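Prutorik workshop newsletter
Saturday, Aug 25, 2018

The small arm on bench 7: where we are now

Dear members, many of you asked me in the kitchen how the arm project is going, so I try to write it down properly this time. As you maybe remember, we started in March with a box of servo motors and a base which was not flat. Now the arm stands firmly, it moves when we ask it, and since this month it has a camera at the wrist. We practice with light pink and yellow pieces on a pale background.

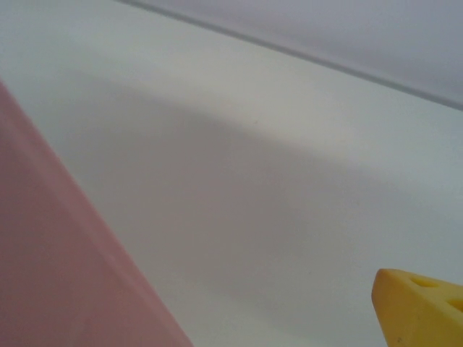
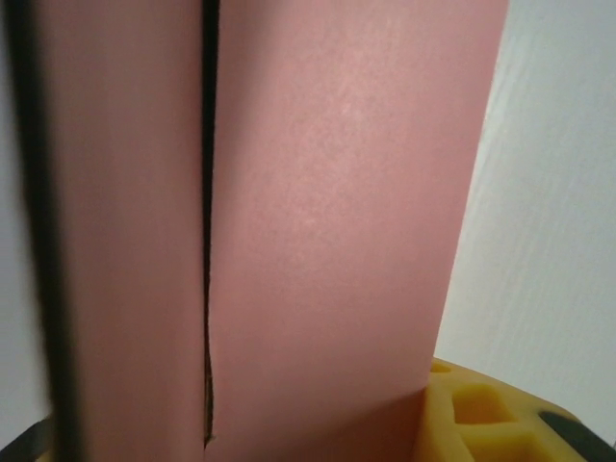 Pink and yellow on a pale background, from very near.

The camera was the part I was most afraid of, and it took us the most evenings. The first bracket was printed in the Grenon room and was too soft. Every time the arm stopped, the camera continued to shake for a moment. The second bracket is thicker and has a small rib on the back side, and with this one I am satisfied. It weighs 14 grams more, but the shoulder motor does not complain.

The cable was a different story. We led it on the outside of the elbow, and after one long evening the plug was half out. Now it goes inside the upper arm and has a loop of 25 centimeters at the elbow. If you work on the arm, please do not shorten this loop, even if it looks untidy.

For the control we use the Bayram board, which one member had left over from a plotter. It is old, but it is well documented, and all the connectors can be bought in town. The software is our own and we call it Mirkine. It saves each practice run in a separate folder, and at the moment there are 277 folders. Not all of them are good. In the early ones the color setting of the camera was on automatic, so the same pink can look orange in one run and almost gray in the next. I have now fixed the setting by hand and written the values on the paper which is glued to the bench.

Three things are still to do. The gripper closes a little too strongly for soft material, and I would like to try a weaker spring. The lamp should get a diffuser, for softer shadows on the table. And somebody with more patience than me should look at the homing routine, which sometimes stops two degrees too early.

The arm evening stays on Thursday from 7 o'clock. You do not need to know programming. Who can solder, or can only hold a cable while another person solders, is very welcome. Please switch off the power supply on the wall when you leave, not only the one on the bench.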